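The Long Way Up for Dikton

Nov 29, 2023

The rain came in sideways off the river for the whole second half, and by the final whistle the markings at the far end had all but washed away. Dikton had won by a single goal. The players shook hands, picked up the corner flags and carried them in.

It was the club's 9th league win of the season and the one that settled promotion. Next April, Dikton will play in the top division of the county soccer league for the first time in 31 years.

The last time the club was at this level, it had two adult teams and a bus to take them to away games. The bus went first. The second team folded a few years later, when the packaging plant at Xie cut its night shift and half the squad moved away for work. For a while Dikton played home games on a school field with no changing rooms, and visiting teams dressed in their cars.

The move back to the old ground on Grallar Road changed things. The field had been used for hay, and it took two summers to level it. The clubhouse came later and was fitted out a room at a time, as money allowed.

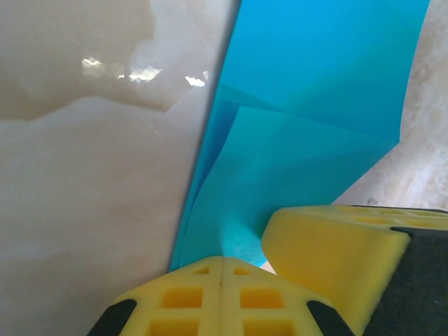
Polished cream and tan, with the light on it.

Dikton's style of play has not won many admirers. The team sits deep, keeps two lines of four close together and waits for the other side to lose patience. Over the whole season it let in more than one goal only twice, and both of those games were away. Training is held on two evenings a week, and one of them is given over almost entirely to defending set pieces.

That work showed against Xie in the fall. Xie had the better squad on paper and won 11 corners to Dikton's two, but the game finished goalless. Several of the Dikton players say it was the best they played all year, although few people outside the town would have enjoyed watching it.

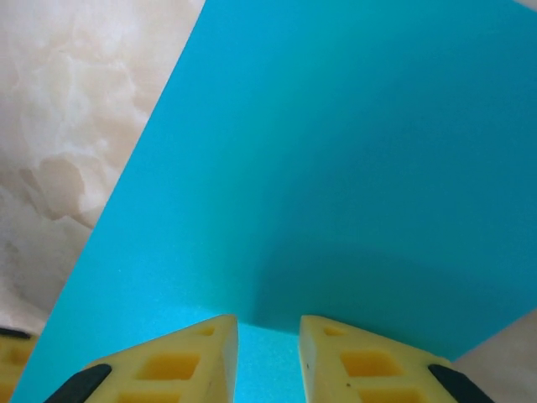 The return game drew 1,487 people, the biggest crowd at Grallar Road since the ground reopened. Cars were parked along both sides of the road as far as the bridge, and the kickoff was put back to let the line at the gate clear. Dikton scored from a free kick just before halftime and spent the rest of the afternoon in its own half.

Gate money from that one game paid for new goal nets and most of the winter's field repairs. The rest of the budget comes from season tickets, a summer youth camp and a shirt deal with Tidier, a cleaning firm with its office on the main street. The deal has another year to run. No player is paid, though the club covers gas for those who drive in from out of town.

There are 6 players in the squad who came through the youth teams, including both center backs and the goalkeeper. The club would like that number to grow. Its under-16 side finished third this year, and two of its midfielders trained with the adults through the fall. 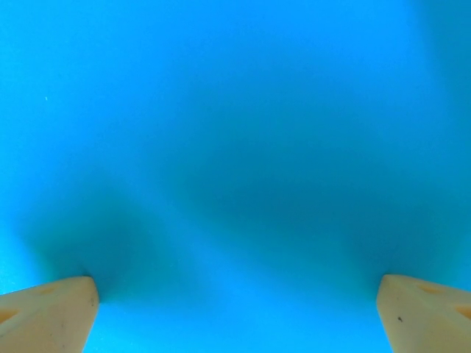
The top division will ask more of everyone. Away trips are longer, with three of them more than two hours each way, and the league requires a covered area for spectators and floodlights that meet its standard. Dikton has the lights. The covered area has been priced, and work is due to begin once the ground dries out.

The squad also needs a striker. Dikton scored fewer goals than any of the teams in the top half of the table, and its leading scorer is moving out of state in the new year. Trials will be held at Grallar Road over the winter, and preseason training begins as soon as the field is fit to use.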